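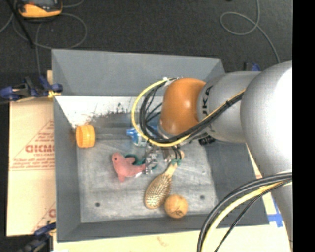

Ticket 3285 - Mixed returns bin: small items reported missing at sort

Home | Open tickets | Closed tickets | Bin register | Contact
4 min read
2 comments | 0 shares

Opened by: Frida Thygesen
Assigned to: Ingvar Nørgaard
Site: Setitside, returns hall
Date opened: October 5, 2021
Priority: normal
Status: closed, one follow-up pending

Problem as reported

Items listed on the intake sheet for the large grey bin do not all come out at the sorting shelf. Contents are mixed household goods and toys, including a pink toy animal and a hairbrush. The sheet for the last load lists 28 items. The shelf recorded 26. The same difference has come up before on smaller loads, but no sheet was kept for those.

Expected result: the shelf total matches the intake sheet.
Actual result: the shelf total is short by two.

Environment

Bin: large, rectangular, grey, inward-sloping walls, thin rim. Bottom is worn. There is a white band along the base of the far wall, with dark scratches and scuff marks on its lower edge. Supplied by Eskildsen.
Register: Flultus, intake and shelf modules, no changes since the last update.
Item types: soft toys, plastic toys, brushes, small kitchen pieces, textile offcuts.

Log

Entry 1 - Thygesen
Repeated the shelf total with a second person. Same result. Checked the floor on both sides of the shelf and under the trolley. Nothing found. Register shows no manual edits.

Entry 2 - Nørgaard
First suspicion was the bin. The scuffing on the white band looked as if it might mean a gap at the base where thin items could slip through. Emptied the bin and ran a strip of card along the full length of the joint. The card did not enter at any point. Repeated on the other three sides, same result. The marks are surface wear. Bin ruled out.

Entry 3 - Nørgaard
Second suspicion was double entry at intake. Printed the sheet and compared it line by line with what was on the shelf. Two lines had no matching item:

- "Comb, green cloth"
- "Dolphin, pink"

The shelf did have a hairbrush and a pink toy, the latter entered there as "seal, pink". Asked Thygesen whether two pink toys had been received. She recalled one.

Entry 4 - Thygesen
Confirmed with Bronwyn Katene, who did the intake. One pink toy. She entered it as a seal, was then asked by the next shift what it was, and the next shift entered it again as a dolphin. The shape allows either reading: rounded head, flipper, a fin on the back, body narrowing toward the tail. The register accepted both because the names differ.

Entry 5 - Nørgaard
That accounts for one line. For the other, Katene checked the intake notes. The hairbrush had been entered from the handle alone while it was lying in the bin, as "comb, green cloth", and entered again as "hairbrush" once it was taken out. The cloth was a separate textile piece and has its own line further down the sheet. Same fault as the toy: one object, two names.

Corrected total: 26 items at intake, 26 at shelf. No items missing.

Cause

Items are named while still lying in the bin, by more than one person, and the register has no check for similar entries made on the same load. An item partly under another is the most likely to be entered twice.

Fix applied

1. Items are entered after they leave the bin. No entry is made from a visible handle or tail.
2. Toy animals are entered as "toy animal" plus color. Species goes in the notes field, if at all.
3. Brushes and combs share one category, "hair care".
4. One person holds the sheet for each load. A change of shift waits until the load is finished - if it can't, the sheet is signed at the last line entered.

Test

Ran a new load through the same bin under the rules above, with Thygesen on the sheet and Katene at the shelf. Totals matched. Ran it again with the roles swapped. Totals matched.

Follow-up

Þröstur Laxdal has asked Flasero for a warning when two entries on one load share a color and a category. They have put it on their list for November. Until then the check is done by eye before the sheet is closed.

Comments (2)

B. Katene: Rule 2 also needs to cover bath toys. We have a box of them coming and half could be called anything.

I. Nørgaard: Agreed, added to the category sheet. The older short loads can't be checked without their sheets, so I am leaving those as they stand. Closing the ticket. Reopen under the same number if the totals differ again.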